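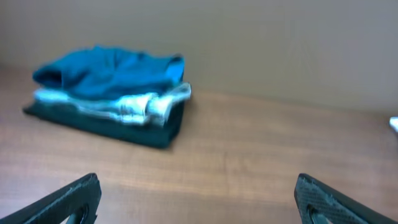 Erkholm Reports Results of Wrist-Camera Study on Folding and Stacking Clothes

ODENLOW, February – Erkholm, a robotics research company, today released results from a study of how well a robot arm can fold and stack mixed clothing using only the view from a small camera at its wrist. The method, called Zekel, does not use an overhead camera or a 3D model of each garment.

Zekel was trained on 636 recordings of people guiding the arm by hand through clothing tasks on a tabletop. The recordings cover shirts, towels and pants in light and dark fabrics. Training took five days on the company's own computers.

The main change from earlier Erkholm work is in how the system decides where to grip. The previous version picked one point on the cloth and closed its fingers there. Zekel scores several possible edges, moves closer, and scores them again before it grips.

Much of the study dealt with two areas on the same table: a heap of clothing that has not been sorted, and a stack of folded pieces.

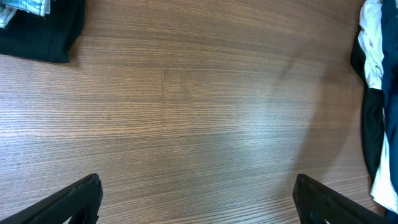 Moving between the two is where the older version made most of its errors. With the wrist camera close to the table, the stack or the heap can be partly out of view, and the arm has to keep track of where each one was. Zekel stores a short history of recent camera views for this purpose.

Dark fabrics were the hardest. When black and navy garments overlap, the line between them is faint, and the system sometimes chose an edge belonging to the wrong piece. Shadows and glare on the tabletop also affected the scores. Erkholm said both problems were reduced in the final round of testing but remain open.

Tests were run on nine garment types that were left out of training. Each trial was limited to about 3 minutes. A trial counted as complete only if the garment was placed on the stack and stayed there after the gripper opened.

The gripper fingers used in the study were supplied by Frandsen. No changes were made to them during testing.

Erkholm plans to release the training recordings and a written report to other research groups. Requests for access can be sent to the company's Odenlow office.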